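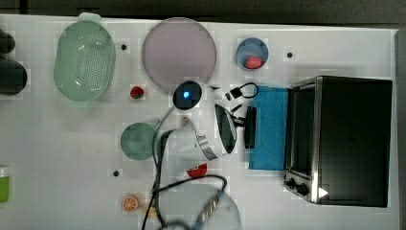
My own kitchen has one sharp knife and a drawer that won't open past the whisk. The toy kitchen, meanwhile, gets better every year. Droketti, the shop at the end of our road, now gives it 6 shelves, and I have begun to visit them with something like envy.
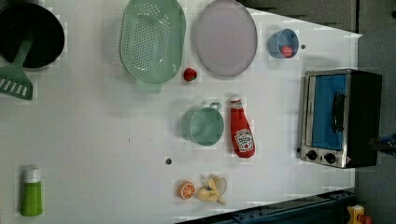
Toy food used to be a hollow plastic chicken leg and a fried egg with teeth marks in it. Then the makers discovered condiments. Ketchup comes in plush these days, with a keystone label and a tomato on the front, and you can hug it, a thing I've never felt able to do with the glass sort. The fruit has moved on too. A banana now arrives partly peeled, saving the young cook a good 30 seconds.

The pans are where I start to sulk. Ķēniņš sells a play set in five shades of green, and Stetement will do you a colander in a colour my grandmother would have called hospital.
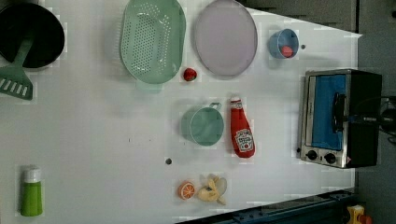

None of it matches what I own, and all of it is nicer. I asked at the till whether the colander would stand up to real peas. It is recommended from age three, I was told, and not for peas.

Ciko's catalogue runs to 200 pages and gives 9 of them to appliances - kettles, mixers, a washing machine with a porthole. I read it in bed in December, pencil in hand, and I have no children.

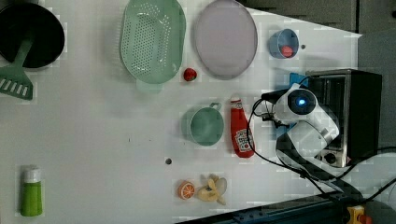 Ketchup within reach, toaster oven at the back, strawberry by the colander.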